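2024-12-22 | 글: 플레슬루라 시설안전 담당
읽는 시간 4분

공용 작업실 테이블 점검표와 의견

대상: 안도라관 2층 공용 작업실 테이블 전체
점검 주기: 월 1회, 대청소 직후
이전 점검: 8월

판정은 '양호', '주의', '조치' 가운데 하나로 적는다. '조치'로 판정한 테이블은 수리가 끝날 때까지 사용을 중지하고 상판에 안내표를 붙인다.

1. 상판 표면

1-1. 긁힘과 찍힘
판정: 양호
의견: 손바닥으로 결 방향과 반대 방향을 한 번씩 쓸어 보았다. 걸리는 곳 없음. 창가 쪽 테이블에 칼자국으로 보이는 얕은 선이 있으나 표면층을 뚫지는 않았다. 커팅 매트 없이 칼을 쓰는 일이 없도록 이용 수칙을 다시 게시할 것.

1-2. 들뜸과 부풀음
판정: 주의
의견: 싱크대와 가까운 테이블의 뒤쪽 모서리가 살짝 들떴다. 손톱이 들어갈 정도는 아니다. 젖은 행주를 올려두는 자리로 보인다. 다음 점검 때 같은 자리를 다시 확인하고, 더 벌어졌으면 우치다 목공에 보수를 맡긴다.

1-3. 오염과 끈적임
판정: 양호
의견: 테이프 자국이 남은 곳은 중성세제를 묻힌 천으로 닦아냈다. 8월 점검 때 지적된 접착제 얼룩은 거의 지워졌다. 아세톤은 사용 금지.

1-4. 빛 반사
판정: 양호
의견: 무늬가 밝은 상판이라 각도에 따라 희끄무레하게 번들거린다. 세제 찌꺼기와 혼동하기 쉬우므로 자리를 옮겨서 두 방향에서 본다. 조명 아래에서 장시간 작업하는 사람은 무광 매트를 깔면 된다. 매트는 수납장 맨 아래 칸에 있다.

2. 모서리와 테두리

2-1. 테두리 마감재
판정: 양호
의견: 떨어지거나 갈라진 곳 없음. 출입문 쪽 테이블은 의자 등받이가 자주 닿아 색이 조금 바랬다.

2-2. 날카로운 부분
판정: 조치 후 양호
의견: 벽 쪽 테이블 한 곳에서 거스러미를 발견해 사포로 다듬었다. 장갑 없이 만져서 확인했음.

3. 다리와 연결부

3-1. 흔들림
판정: 주의
의견: 테이블 2대가 흔들렸다. 하나는 높이 조절 발을 돌려서 맞췄고, 다른 하나는 볼트가 헐거워 조였다. 조인 뒤에도 길이 방향으로 밀면 약간 움직인다. 무거운 장비는 올리지 말 것.

3-2. 볼트와 나사
판정: 양호
의견: 빠진 것 없음. 여분은 브럴포트 부품함에 보관 중이며 재고는 충분하다.

3-3. 바닥 보호 패드
판정: 조치
의견: 닳아서 없어진 것이 여러 개 있다. 바닥재에 긁힌 자국이 생기기 시작했다. 개당 900원짜리로 주문 요청을 넣었다. 크기가 맞지 않으면 2,000원짜리 큰 것으로 바꾼다.

4. 주변 공간

4-1. 통로 확보
판정: 양호
의견: 테이블 사이 간격은 가장 좁은 곳이 1,014mm로 기준을 충족한다. 의자를 뺀 상태에서는 통행이 불편하므로 자리를 뜰 때 의자를 넣도록 안내한다.

4-2. 전선과 멀티탭
판정: 주의
의견: 바닥을 가로지르는 연장선 한 줄을 벽 쪽으로 옮기고 덮개를 씌웠다. 덮개 길이가 모자라 끝부분은 임시로 테이프 처리했다.

4-3. 조명
판정: 양호
의견: 깜박이는 등 없음.

5. 다음 점검까지 할 일

- 싱크대 쪽 테이블 모서리 재확인
- 바닥 보호 패드 교체
- 전선 덮개 추가 구입
- 커팅 매트 사용 수칙 재게시

닦는 순서도 다시 적어 둔다. 마른 천으로 먼지를 걷어내고, 물기를 꼭 짠 천으로 결을 따라 닦은 다음, 마른 천으로 한 번 더 닦는다. 분무기로 상판에 직접 물을 뿌리지 않는다. 이음매에 물이 고이면 1-2 항목과 같은 들뜸이 생긴다. 뜨거운 글루건이나 인두는 반드시 받침 위에 둔다.

점검표 원본은 작업실 게시판에 걸려 있다. 사용 중 이상을 발견하면 점검일을 기다리지 말고 원본의 비고란에 테이블 위치와 증상을 적는다.

문의: 플레슬루라 시설안전 담당 | © 플레슬루라 | 맨 위로

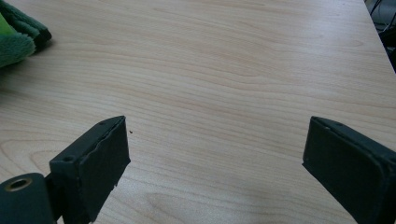 비고란에 적을 때는 창가, 싱크대 쪽, 출입문 쪽, 벽 쪽 가운데 어느 테이블인지 먼저 쓰고, 상판인지 다리인지를 그 뒤에 쓴다.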